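Folding black laundry on the bed: notes from the Zuddale flat. Posted February 8, 2025. Thread.

1/ The bed is the largest flat surface I have, so it is the folding table. The usable area is better than the dining table's, and nothing has to be wiped down first.

2/ Light sheet, dark clothes. A black shirt on a dark blanket has no visible outline. On pale gray or white cotton you can read the hem, the side seams and any twist from a few feet away.

3/ Smooth the sheet before you start. A ridge under the garment transfers to the first fold, and then you are pressing out a crease you made yourself.

4/ Black items go last in my order. Lint moves from light to dark far more visibly than the other way. Towels first, then colors, then black.

5/ Lint roller between colors and black. One pass over the sheet, one over the garment. The Hendell refill has 30 sheets and I get through it faster than I would like.

6/ Sort pile stays at the head of the bed, work area in the middle, finished stack on a chair. If finished items stay on the bed they get knocked over when you spread the next large piece.

7/ Large garments: lay out the full width before making any fold. Find the longest straight edge and set it parallel to the edge of the mattress. Everything after that is measured from it.

8/ Pull at two points, far apart. One hand in the middle only makes a tent. Keep tension low with knits. They stretch, and the stretched side folds long.

9/ Black fabric spread over the pale bedding:

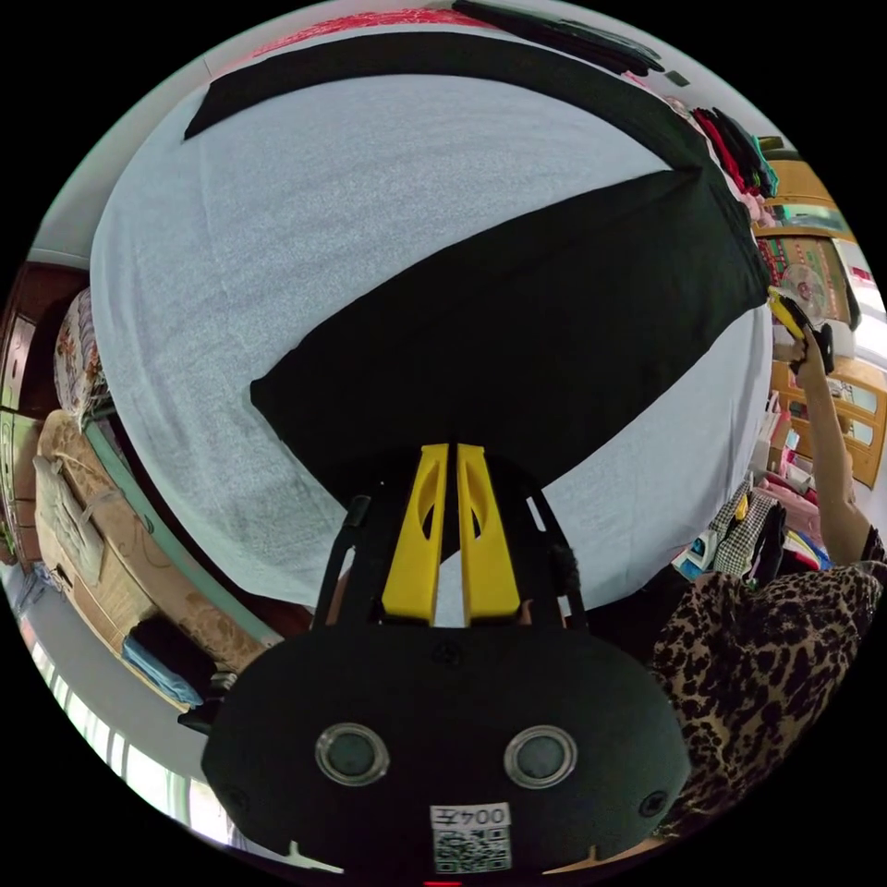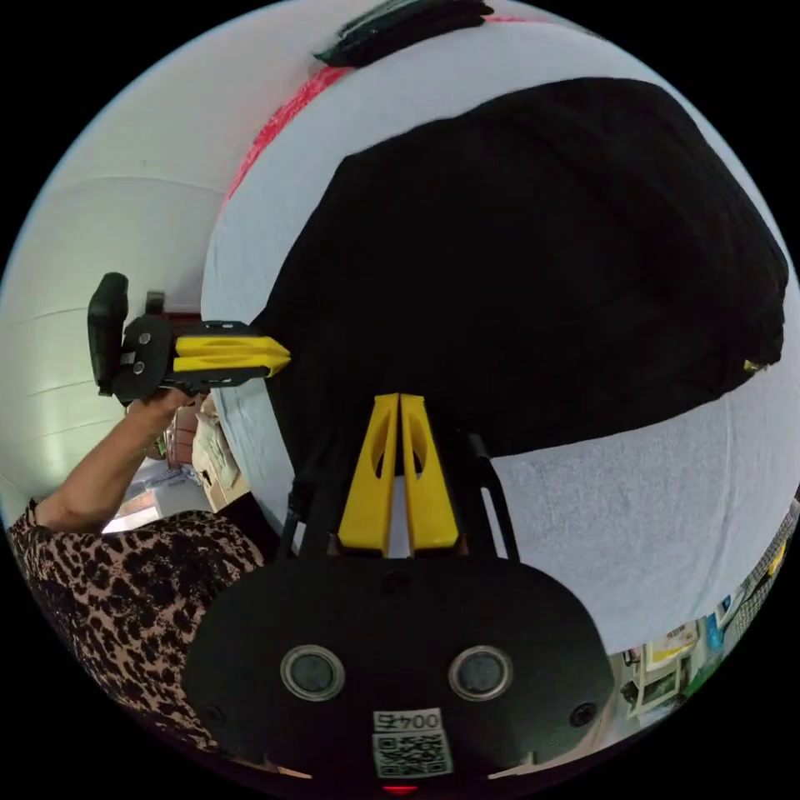

10/ How do you find the front of an all-black garment in poor light? Feel for the care label. On most of mine it is sewn into the left side seam or the back of the neck, and once you have it the rest of the orientation follows. If the label has been cut out, compare the neckline depth. The lower side is normally the front.

11/ Fold sequence for long sleeves. Face down. Right side to the center line, sleeve doubled back along the body. Left side the same. Bottom third up, then again. Width should match the shelf, so measure the shelf once and write it down.

12/ My wardrobe is a Storau, 762 mm between the side panels. Two stacks fit with room for a hand between them. Three stacks fit on paper and jam in practice.

13/ The shelf above it is narrower, 552 mm. Two stacks of T-shirts, no sweaters. I tried sweaters in July and they slid out every time the door opened.

14/ Loose or drapey fabric does not hold a three-part fold. Fold it once lengthwise, then roll from the hem. Rolled pieces go in a drawer, open end down.

15/ Bulk check. If one corner of the folded piece sits higher than the others, a sleeve is doubled where it should be single. Open the last fold and look before you start over. It is usually only that one.

16/ Fading. I wash black inside out, cold, short cycle, and leave it inside out until folding. Turning it right side out on the bed takes a few seconds and is also when I check pockets.

17/ Pocket finds this week: one receipt, one hair tie, a paper clip. The receipt had been through the wash and came out as gray crumbs over four items. See post 5.

18/ Drying. Fold only when the thick seams are dry. Waistbands and underarms lag behind the rest of the cloth. Press the seam to the inside of your wrist — if it feels cool, hang it again.

19/ A fan pointed along the rack works better for me than one pointed straight at it. Air has to pass between the garments. Leave a gap between hangers.

20/ Someone asked about folding boards. I had a Sundaram one for 2 years. Good for T-shirts and very consistent. Useless for anything wider than the board, and half of my black clothes are wider than the board.

21/ Last job is the sheet itself. Shake it out of the window side, roll it once more, put the pillows back. The sort pile should be gone by then. Mine has socks left in it, which go in a bag until their partners come through.

22/ Fitted sheets are a separate thread. I am still testing the corner method and the results so far are not square.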